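Steamer Day at the Kirmont Kitchen

Thursday, July 25, 2024

Share 168 · Comments 2

The bamboo steamers came out of the cupboard this week so we could sort them before the next dumpling class. Fung-ping Wan asked for each stack to be gone through tier by tier, with the lids put back where they belong and the liners checked. A class uses most of what we own, and the baskets tend to go back in whatever order people finish with them.

Azadeh Shojaei and Kadir Canpolat worked out the storage. Tiers of the same width stay together, and any basket with a split rim or a lifting slat goes aside for repair. We don't use detergent on bamboo. It gets a rinse in hot water, a soft brush along the seams and a full day of air before the lids go on. Anything with a grey or musty patch is thrown out.
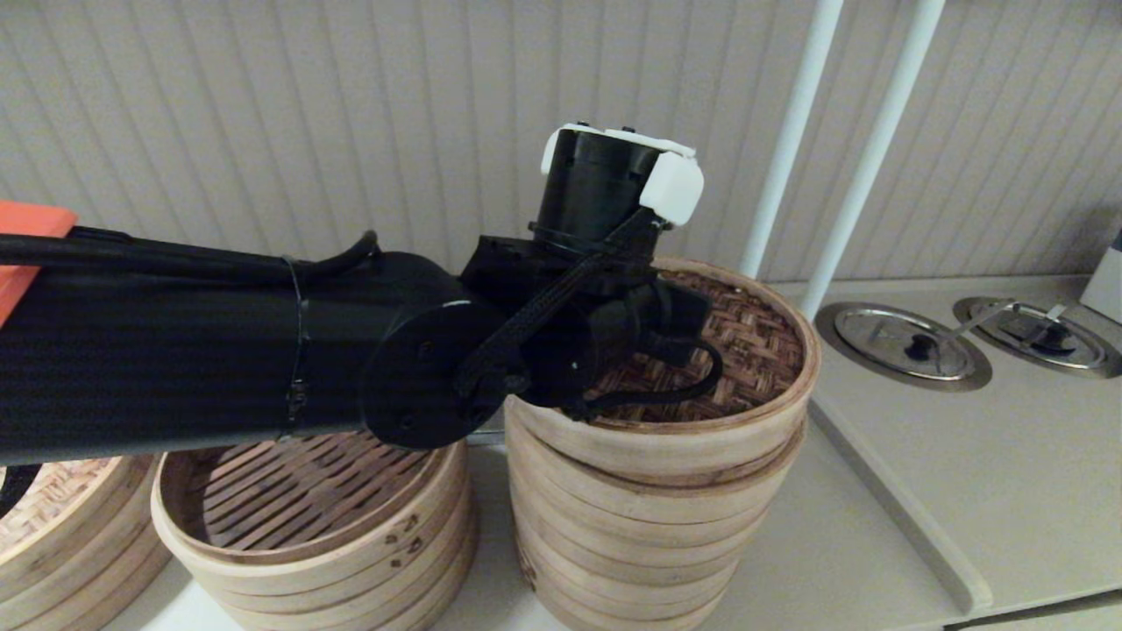
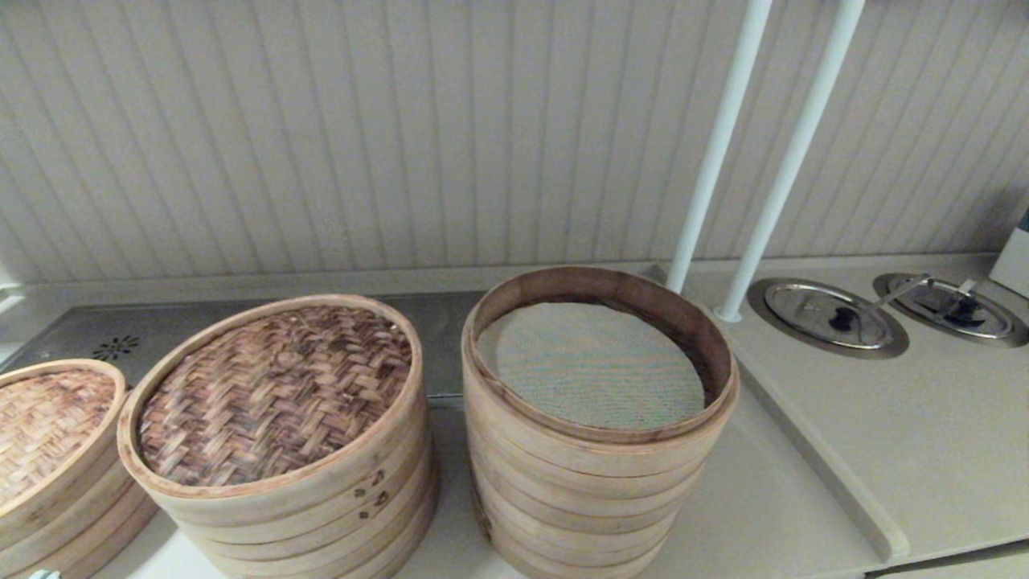

Bamboo steamers in stacks, some open and some lidded. The second photo has a mesh liner inside the stack on the right.

The woven lids have darkened unevenly over the years, and we like them that way. They let steam out slowly and don't drip on the buns the way a metal lid does. Mesh liners get washed separately and dried flat. For a very sticky dough we still put down a cabbage leaf or a square of paper.

If you borrowed a steamer after the April class, please drop it back at the front desk — Marjan Shahbazi has the list. The next class is pork and chive dumplings, with a vegetarian filling on request. Bring an apron and a container with a lid.

Share 168 · Comments 2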